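Ellesora laundry swap gets a folding table, and a longer day

**Shirts, scarves, towels and one very overworked white table.** The Ellesora clothing exchange is back for spring and this year everything gets folded before it goes out. Everything. Last year it went out in heaps and people complained, loudly, and the organizers seem to have listened.

The folding corner is a plain setup. White tabletop, pale walls on three sides, finished pieces stacked at the back, basket in the other corner.

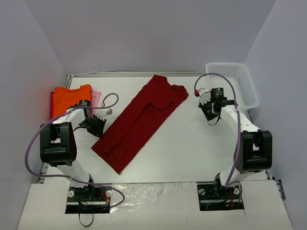

By Fengying Guo | March 8, 2024 | Local

The exchange took in 347 pieces of clothing and household cloth over the winter, according to the sign-in book. Most of it is shirts. A lot of kids' stuff too, and more tablecloths than anybody has a use for. All of it has been washed, sorted by color and is now waiting to be folded, which is the slow part.

"Washing is easy, you push a button," said Michalis Michailidis, who runs the exchange out of the old Wusten building. "Folding is where we lose the whole afternoon."

The rule this year is one garment on the table at a time. Lay it out, smooth it down, fold, put it on the stack. Then the next. Sounds fussy. Michailidis says it's quicker than the old way, where three people shared a table and kept pulling each others sleeves.

Dark red was up when I stopped in, a garment lying across the middle of the table on the diagonal, still bunched at the top end and creased down the lower part. Bright orange was already folded and at the back left, with light pink sticking out from under it.

Stacks stay low. That's on purpose. Tall ones slide when you carry them to the racks and then you're doing it all again. Cyril Rowbotham, who does the racks, wants them short enough to pick up in one hand and he is not shy about saying so.

"I don't care if it's pretty," Rowbotham said. "I care if it falls over."

**Sorting by color, not size**

This one has caused some grumbling. Sizes used to be kept together, small to large, left to right. Now the stacks go by color and the size is on a paper tag. Rowbotham likes it. Ivar Torvik, a regular at the swap, does not.

"I'm a large. I want to see the larges," Torvik said. "Now I have to read a hundred little tags."

Fair point. Michailidis says colors will stay for this round and they'll look at it again before the July exchange. Larger tags are on order, from Yoo, the print shop next to the bus stop, but they hadnt arrived by press time. 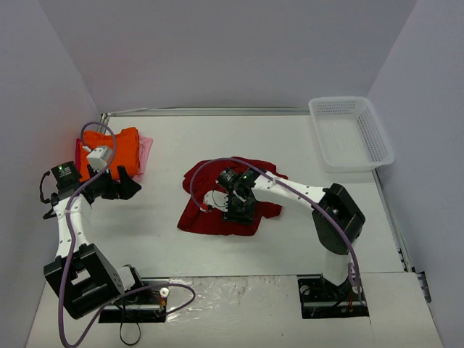 Pinks and reds have been the hardest to keep straight. Where does a dark pink go? For now it goes wherever the person folding says it goes, and if you're hunting for something in that range, check both racks. Orange has a shelf to itself. So does gray, though there's twice as much of it and it spills over onto the floor by the end of most days.

Pieces with stains or missing buttons don't get folded at all. Those go to Nigel Entwistle, who takes them home in bags and brings back what he can fix. The rest gets cut up for cleaning rags. Free to take, by the door, bring your own bag.

**Getting there, what to bring**

Doors open at 2 and the exchange closes when the racks are empty or at dinnertime, whichever comes first. Longer than last spring, when it was over in an hour and people coming from work missed out completely.

Limit is two bags per household. You don't have to bring anything to take something, but if you do bring clothes they need to be clean and dry. Wet things will be handed back. Shoes, pillows and winter coats are not being accepted this time, there's no room. Coats will be back in the fall.

Parking is behind Urkov Hardware, not in front, the front spots are for customers and the owner has asked nicely. Side entrance is the one with the ramp. The main door sticks, pull hard.

Anybody who wants to help fold can just show up before opening and ask for Michailidis. No sign-up sheet. He'll show you how he likes the shirts done, sleeves in first, then the bottom up. Towels in thirds. For scarves there is no agreed method as yet and he says he's open to ideas.

Leftovers will be boxed up after closing and kept for July.

*Correction: an earlier version of this item had the parking on the wrong side of Urkov Hardware. It is behind the store.*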